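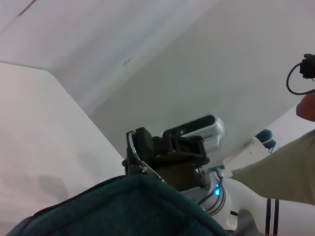

Tralstead Editor, Bags and Lunch Gear
September

Jara Insulated Lunch Bag, Dark Teal

The Jara is the upright lunch bag in the Skadadon range. It has a soft padded body and a crinkled silver foil lining, and the main zipper runs across the top and down the front face, so the two upper panels fold well apart when you open it. Loading a tall container from above is easier that way.

There are two fabric handles in the same dark teal as the body. Hold both together and the bag hangs level. Navy-blue piping trims the rounded top edges. 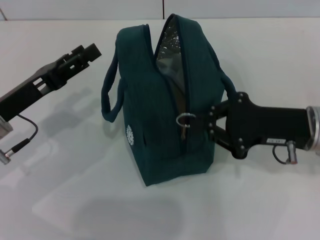 Jara in dark teal, main zipper partly open, D-shaped metal pull.

We suggest one ice pack, laid flat against the back wall. With a 200 g pack the bag keeps food cool for up to 5 hours. It is not leakproof – soups and dressings need their own lid.

Wipe the lining with a damp cloth and mild soap, then leave the bag open until it is dry. Do not machine wash or tumble dry. The base may crease a little where the padding folds.

Price: $35. Ships in 2 working days. Unused bags can be returned with the tag on.

Contact | © Jimero | Back to top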